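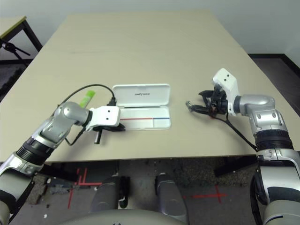 The two arms at the bench, with the case open between the grippers.

Pencil case is the new test piece at Retgate workshop

Members of the Retgate shared workshop have a new favourite job for their two-armed robot, and it comes down to a white plastic pencil case. The aim is to have the robot pack the case with pens and close the lid, with no help from a human hand.

Lorenz Hubmann, who leads the build, says 306 practice runs have been logged since October. He is delighted with how far the arms have come. "It used to shove the case right across the table," he said. "Now it gets to the right place and you can hear people cheering from the laser cutter!"

Most of the recent effort has gone into the close-up view from the gripper. The tray is divided by thin white partitions, so a pen that comes in at a slant can catch on one of them. The group has been rewriting the part of the program that lines up a pen before letting go — it runs to 1,666 lines and still fits on one very old laptop.

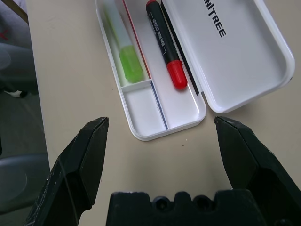

Close-up at the gripper: a green highlighter and a red-capped marker in the tray.

The lid comes next. Both arms have to work together for that, and the timing is tricky enough that the group has set aside 25 evenings for it. Small metal parts are on the list too, as members would love to see the robot sorting the odds and ends that pile up on every bench in the building. 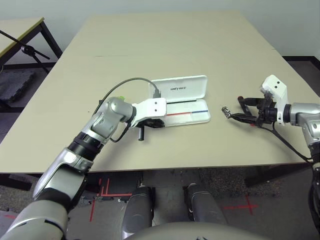

Annelies Aebischer said she would happily give up an evening a week to it, and that she wants the lid working before anyone starts on a harder job. She also asked for the code to be shared with the Skollemis group, who are building a pair of arms of their own.

The workshop's next open evening starts at 7.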